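Old Dell tower, cooler is off, what would you keep and what would you replace?

14 replies · 300 views · 4 min read

okia_bench
I picked up a used Dell desktop tower to turn into a file box for the house. It will hold family photos, scanned paperwork and backups from two laptops, and that's all. I don't play games on it and I don't need it to be fast. It does need to be quiet, because it will live on a shelf in the hallway next to the bedroom door.

So far I have the side panel off and the CPU cooler out. The paste under the cooler had gone hard, and I wanted to clean the processor before doing anything else. My plan is new paste, a new SSD for the system, one big hard drive for storage, and maybe more memory.

Questions:
Is the original power supply worth keeping?
Can I put a regular ATX supply in if it isn't?
Do I need to take the processor out to clean it, or can I leave it in the socket?

1 share

slotcover
Leave the processor in the socket. Close the retention bracket, put a little isopropyl on a lint-free cloth, and wipe from the outside in so you don't push old paste over the edge. The only reason to pull it is if paste got down the side.

On the power supply, it depends on which Dell. Some of them use a normal 24-pin main plug and some use Dell's own smaller one. Post pictures of the board and the plugs before you order anything.

dustfilter7
I'd replace the supply without thinking about it. It is the oldest part with the most heat in it, and it's going to run all day and all night. A new one is cheap next to a drive full of photos.

slotcover
I don't agree with that as a general rule. Factory supplies in office machines are usually decent. They get retired because the lease ran out. I have two of them running in the basement and the only thing I ever did was blow the dust out.

dustfilter7
Two machines isn't much of a sample. Capacitors age whether the lease ran out or not.

gokce_parts_bin
Before this turns into the usual power supply fight, can we see the inside? Also, what drives do you have on hand? The blue carriers in those cases are for certain drive sizes and people lose them all the time. I paid $7 for one from Gökçe Surplus and it took ages to get here, so don't throw any out.

okia_bench
Fair enough. These are from this afternoon, with the tower lying on its side.

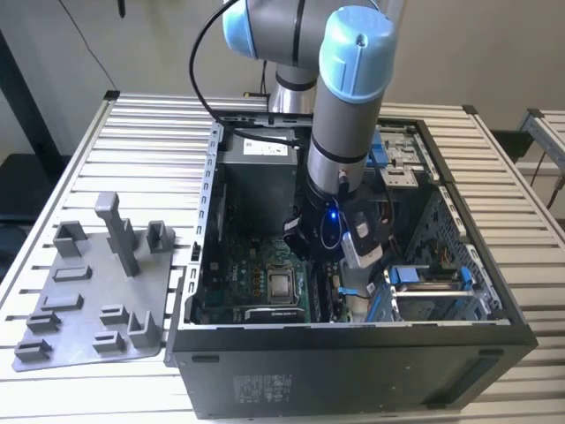
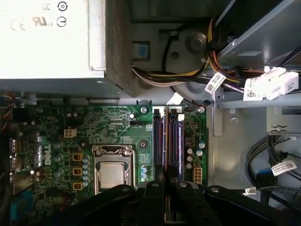 Inside of the Dell with the panel off. The processor is still in its socket in both. The plug with the P1 sticker is in the second one.

slotcover
OK, that helps. P1 is the label Dell puts on the main board plug, so that's the one to check against a new supply. Count the pins on it, and then count the pins on the header on the board. I can't tell from here and I wouldn't order off a guess. The white four-pin connector on the board is the CPU power, and that one is usually standard.

Processor looks fine where it is. Bracket is clamped down, so leave it alone and put your new paste on when the cooler goes back.

gokce_parts_bin
You've got a blue carrier in the cage, good. Squeeze the sides and it slides out. Check whether your big drive's screw holes line up with the pins on the carrier before you do anything else. Some of the larger drives dropped the middle holes on the side, and then the carrier only grips at the ends. It still works, it just rattles a bit more, and you said you want it quiet.

ram_by_the_pound
Put your money in the memory first. Whatever is in there, more helps with a file box, the system will use the extra for caching.

slotcover
For two laptops' worth of backups? It won't notice. Gigabit network is going to be the limit long before memory is. I'd spend it on a second storage drive so there's a copy.

ram_by_the_pound
Memory for these old boards costs next to nothing, so it isn't one or the other. But yes, get the second drive too.

okia_bench
Thanks, all of this is useful. I'm going to hold off on the memory until I see how it runs.

About the supply: I looked at a Skeso unit at $109, modular, supposed to be silent at low load. It's more than I paid for the whole computer, so I would like to be sure before I buy it.

dustfilter7
$109 is too much for this job. You need a small supply that's good at low power. Most of that price is for wattage you will never use. Look for a plain one from a known maker, and measure the space in the case first. Length matters, and so does where the screw holes are.

slotcover
And if it has the small Dell plug you will need an adapter cable on top of that. I've used the adapters and they're OK, but it's one more connection in a box that's meant to sit untouched. My vote is still to keep the original. Put the cooler back, plug it in, and listen to it for an evening. If the fan is loud or it smells hot, replace it then.

pristitz_user
Lurker here, I have a similar tower running as a backup box. The supply was never the loud part for me. It was the hard drive humming against the cage. I stuck thin felt strips from the Pristitz furniture pad pack between the carrier and the metal and it cut most of the noise. Make sure the carrier still locks.

gokce_parts_bin
Felt works. Just keep it off the holes in the cage walls - those are for airflow past the drive.

okia_bench
All right. Cooler goes back on tonight with new paste, old supply stays for now, and I'll test it with the SSD only. I'll count the P1 pins while I'm in there and write the number down. If I end up needing a supply I'll come back to this thread.

dustfilter7
Back up the photos somewhere else in the meantime.

3 shares · 14 comments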